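Forums > Manipulation > Simulation and Transfer > Battery insertion, randomized cameras

Battery insertion: randomized camera vs. fixed camera, first numbers

kcoetzee
Finished the Wandadano runs on Friday. The task is putting a battery in a spring holder, sim only so far. Same demos for both policies, 635 of them. The only change is whether the camera pose and lens get randomized during training. On held-out views the fixed policy seats the battery in 18 percent of trials and the randomized one in 66 percent. 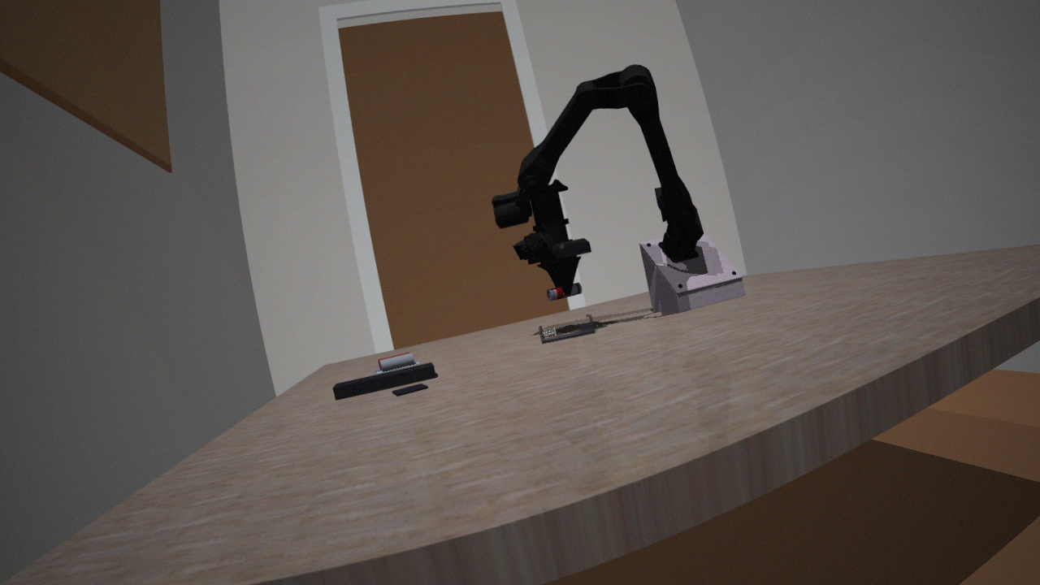 Most of the remaining failures come at the last step, when the policy has to line up over the holder. It has very little to go on from a low view. The gripper has the battery almost level above the holder, and the coil spring at the left end is a tiny light spot. I think that's why errors along the holder's long axis are bigger than across it.

Gumede
Is 66 averaged over all views? I'd want low and high views split before believing the spring explanation.

kcoetzee
All views. I can split them, the logs have the pose.

n_steyn
I don't buy the spring part. We ran something close to this at Brurham and the policy mostly ignored the holder's details. It followed the arm's shadow. Turn shadows off and score it again. 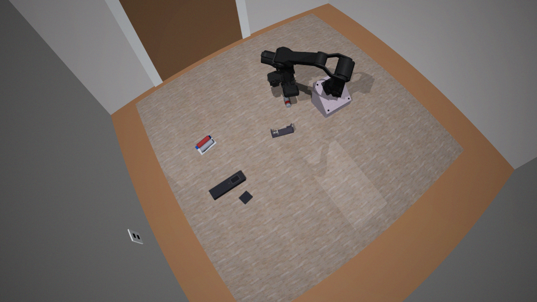 Try your higher views first, it's the cheaper test. The holder is easy to find from up there and you get its angle for free. The shadow goes right and back, away from the holder, so a policy leaning on it should look worse from that side. If it doesn't, I'm wrong.

kcoetzee
Fair. Light direction is fixed in both sets, which I should have said in the first post.

skotbridge2
Then you can't separate the two yet. How many seeds?

kcoetzee
2 per condition. More are queued.

n_steyn
Two is thin for the axis claim. The 18 to 66 gap I'd accept.

Filed under: Simulation and Transfer, domain randomization, insertion tasks

Recent topics
Gripper friction values that don't explode
Wandadano config files, February build
Wrist camera or no wrist camera
Resetting small parts between trials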